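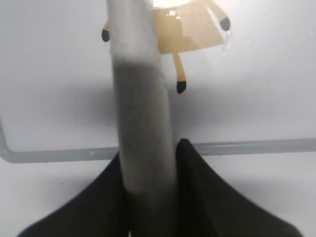
Ikik Street Toy Library: sorting bench, May intake

The May intake covered 221 donated pieces, received in 11 tubs from the Cinora and Imau collection points. Sorting was carried out on the bench at Ikik Street by Conall Nic Aodha and Kidus Tufa. The notes on this page cover handling and storage of the mixed small items, which take up the most bench time each intake.

Rod, grey, cylindrical. Soft-looking surface, light grey at the top with a darker band below it. Narrow at the top and widening downward. Entered under loose parts until a parent set is identified. Rods are stored upright, wide end down, in the tall bin on shelf 3.

Figure or soft toy, tan. Smooth surface, flared toward the lower edge. Pieces of this type are checked at the seams before a category is assigned. Anything that cannot be placed as either a figure or a soft toy goes in the mixed tray with a blank tag.

Surface care. Grey pile and felt finishes are brushed in one direction with a dry nylon brush. Moulded pieces are wiped with a damp cloth and left on the rack overnight. Detergent is used on hard plastic only.

Labelling. Tags carry the tub number, the collection point and the initials of the sorter. Colour is recorded in plain terms (grey, tan, black) so that catalogue searches return consistent results. The older Ní Mhurchú labels, which used shade codes, are being replaced as pieces come back from loan.

Unmatched parts. There were 27 at the close of the intake. These are held for one borrowing period and then offered to the repair group. Members missing a part should bring the rest of the set to the desk, as part numbers on older sets are often worn off.

Catalogue corrections can be left in the tray beside the returns counter. Mark them for Kidus.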